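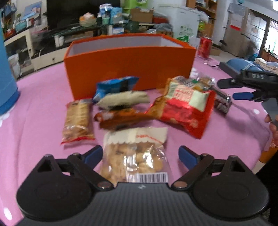

I bought the Livora snack box in the spring and have been through four of them now, so this review covers the whole subscription and not one lucky delivery. Livora packs assorted snacks from Asia and Europe into a rectangular orange box with a white inside and mails it once a month. You don't pick the contents. You can tick off nuts, shellfish and pork, and that is all the control you get.

The box itself is better than it needs to be. It is stiff card, it opens along the top, and the long sides have not bowed on any of mine. I keep one on the pantry shelf for tea and another for batteries and string. The printed card that comes inside is less useful. It names each item and the country it comes from but gives no ingredients, so for anything labeled in Chinese I ended up using the translate function on my phone.

Most months have followed the same pattern: one big bag, a few clear packages of cookies or crackers, some wrapped bars, and a drink or something else to fill the corner.

Small baked cookies in a clear bag. These have been the best thing in the box. They are dry, not very sweet, and good with coffee. The bag doesn't reseal, so have a clip ready or tip them into a jar.

Golden sandwich biscuits. They come stacked in a tall clear package and taste of butter and a little salt. Mine had two broken ones at the bottom the first time and none after that. The filling is thin. I'd buy them again at a normal store price.

The red foil bag. A large bag, mostly air once you open it. Crunchy, salty, with some heat that builds. The kids wouldn't touch it. I finished it over two evenings.

Pale crackers. Plain. They go soft within a day of opening, so put them out with soup or cheese and get them eaten.

Wrapped bars. One in a cream wrapper with specks on it was chewy and tasted of sesame. Another in an orange-brown wrapper was sweeter and stuck to my teeth. Neither one fills you up.

Blue packet. It is small and was crumpled when I got it, but the contents were fine. Gone in three mouthfuls.

On quantity, the last box was enough for four adults and two children on a Sunday-type afternoon, with the crackers left over. Put everything out on the table at once and let people help themselves. Sharing the bars is awkward unless you cut them up first, and the knife needs wiping between each one.

Delivery has been slower than the site promises. Livora ships from a warehouse in Gresolside and quotes five working days. Mine have taken six, six, nine and seven. The nine-day one came with a torn outer mailer – the orange box inside was only scuffed on one corner. I wrote to customer service and got a credit toward the next month, which took two emails.

I have also tried the Felitz box, which costs less and leans heavily on hard candy. If you mainly want sweets, Felitz is the better deal. Van Wijk does a smaller one with better chocolate, but it had no savory items at all the month I ordered. Livora has the best mix of the three.

Things I'd change: put the ingredients on the card, drop the filler packets, and add one more savory item. I'd also like to be able to skip a month from the account page. At present you have to email before the 10th, and I missed the cutoff once and was charged.

I'm keeping it through October and will decide then. For a household that likes trying things and isn't fussy about what turns up, it's worth ordering one. For one person living alone it's too much at a time, given how quickly the clear bags go stale once opened.

Rating: 4 out of 5

Last updated: September 8, 2025

Related reviews
Felitz Monthly Sweets Box
Van Wijk Chocolate Sampler
Bag clips compared: metal, plastic and magnetic
Glass cookie jars with a tight lid
Wipe-clean tablecloths for family meals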